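June 15, 2023

Glaze notes, Merkthorpe workshop. The white is working!! Opened the kiln this morning and 3 of the 4 test tiles from batch 193 came out with no pinholes at all. The fourth was the one I'd dipped twice, so fair enough, it had crawled at one corner.

What changed: sieved twice, let the bucket stand overnight, and added a bit more water than the Selvanayagam recipe asks for. Lilian Kioko thinks it's the standing that did it. I think it's the sieving. We'll split the next bucket and find out, which I'm looking forward to far more than is sensible.

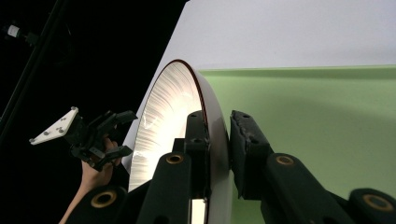 Slower cooling next. I want to hold the kiln for longer on the way down and see whether the surface goes softer, a bit like the inside of an eggshell. The old Endska clay might suit that better than what we've got on the shelf now, and there's still half a bag under the bench (check it hasn't gone hard).

The iron wash over the top is lovely where it's thin and muddy where it's thick. Use the wide brush, one pass, then leave it alone! I always go back for a second pass and always regret it.

To do before the next firing:

- cut 12 more tiles, stamp the backs
- wash the kiln shelves
- new cone packs
- ask Lilian where the fine sieve has gone

Kiln free again tomorrow night. Bucket is by the sink with the lid on, please don't stir it yet.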